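Heltley junior league to trial sideline balance checks

Players in the Heltley junior football league will sit a two-minute balance and reaction check before the season starts in March, under a program run by sports health firm Gotia.
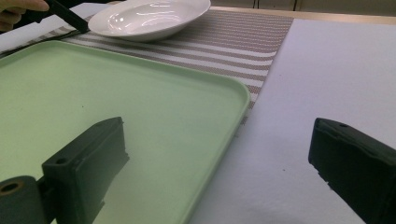

Health & Sport

The baseline results will be stored and compared with a second check if a player takes a knock to the head during a match. Any player whose score falls outside the set range must leave the field and see a doctor before returning to training.

Gotia has supplied 100 tablet kits to the league's clubs. The software, called Jondance, records sway while the player stands on one leg, then measures response time to a series of tones. It does not diagnose concussion.

"A normal score does not clear anyone to play," said program manager Yolotzin Galindo. "If there are symptoms, the player stays off."

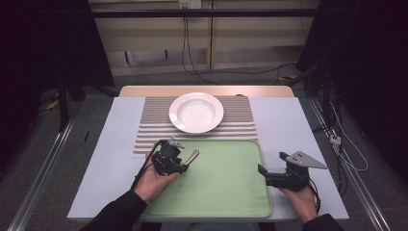
Clubs in the neighbouring Patwary district used an earlier version last winter. That trial collected 1,000 baseline tests, but repeat checks were often missed at away games - mainly where the kit had been left at the home ground. Heltley clubs will be required to carry a kit to every fixture.

Parents must sign a consent form before testing. Records will be deleted 2 years after a player leaves the league.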